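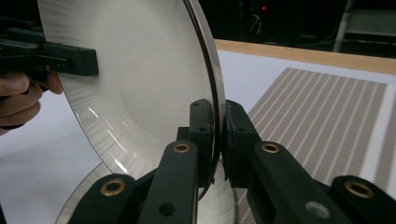 White bowl with a thin dark brown rim

Home | Collections | Visit | Research | Get Involved | Contact

Call for Participants: The Celta Plush Record

The Tresham Museum of Toys invites private collectors, former retail employees and families to take part in a new record of the Celta line of small plush animals. The museum in Mumton holds 229 Celta animals, with their hang tags where these survive. The holdings are strong in bears, dogs and owls. They are weak in sea animals and in the holiday releases, several of which are known to us only from store checklists.

The purpose of the record is to establish, for each animal, its name, tag birthday, release month, size, color variations and place of sale. Much of this was never published. Store exclusives are a particular difficulty, as the same pattern was sometimes sold under two names, and a change of eye color or ear lining may be the only difference between them. Information of this kind is most often found on shelves and in closets at home, and the museum wishes to collect it while tags and receipts still exist.

What participants will do

Participants will complete one form for each animal they own or have owned. The form asks for the text of the hang tag and the sewn-in tag, the fabric and color of the body, the color of the eyes, nose and stitching, and any accessories attached at the time of purchase. Measurements are taken from the top of the head to the base of the body, ears excluded. A cloth tape measure will be mailed to each participant on request.

Participants may submit forms for as few as one animal or as many as 300. Larger collections will be recorded by arrangement with the collections office, which can send staff to homes within the county.

A smaller group of participants will be asked to attend one comparison session in the Yoo Room at the museum. At these sessions, animals of the same pattern are placed side by side and differences in fabric, stuffing and stitching are noted. Sessions begin at 10:00 a.m. and end at 3:30 p.m., with a break for lunch. Each session is limited to 9 participants. Animals brought to a session remain in the care of their owners at all times -- the museum will not keep any item overnight. 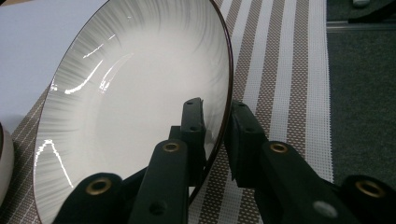
Lunch is provided for those attending a full session, and dietary needs should be stated on the application. Parking behind the museum is free to participants. Travel costs within the state will be repaid on presentation of receipts, and claims should reach the collections office within the month following the session.

Who may apply

Applicants must be 18 or older. Children who own Celta animals are welcome to contribute through a parent or guardian, who should complete the form with them and sign it. No expert knowledge is required. The museum is especially interested in hearing from:

- persons who worked in gift stores, card stores or pharmacies that carried the line
- owners of animals with both tags attached
- owners of sea animals in any condition, including animals that have been washed or repaired
- persons who kept checklists, trading notes or store flyers

Dealers may apply, and should state on the application that they buy or sell plush toys as a business. The museum does not appraise toys and cannot advise on prices. Participation in the record may not be cited in a sale listing.

Payment

Participants who attend a comparison session receive a $75 gift certificate for the museum store. There is no payment for submitting forms. All contributors will receive a printed copy of the finished record, which is planned to run to 2,000 entries, and may choose whether to be listed in it by name.

Use of information

Home addresses and details of what each person owns will be held by the collections office only. They will not be published or passed to other collectors. Participants may withdraw their forms at any point before the record goes to print.

How to apply

Application forms are available at the front desk or by mail from the collections office. Please include a short letter, no longer than one page, stating the approximate size of your collection and any animals you believe to be store exclusives. Photographs are helpful but not required. Applications for the comparison sessions close at the end of June. Forms for the record itself will be accepted through October.

Applicants for sessions will be notified by letter. Those not placed in a session remain eligible to submit forms, and their names will be kept on a waiting list -- places do open when others cancel.

Comments (3)

owlshelf: I have the gray owl with two different birthdays on the tag. Should I send one form or two?

Collections Office: Please send two forms and note on each that the pattern is the same.

Guest: Do the key clip sizes count? I have more of those than the regular ones.

Related

- Caring for Plush Toys at Home
- Reading a Sewn-In Tag
- Donating to the Tresham Museum of Toys
- Yoo Room: Hours and Access
- Gallery Attendant, Part-Time (closed)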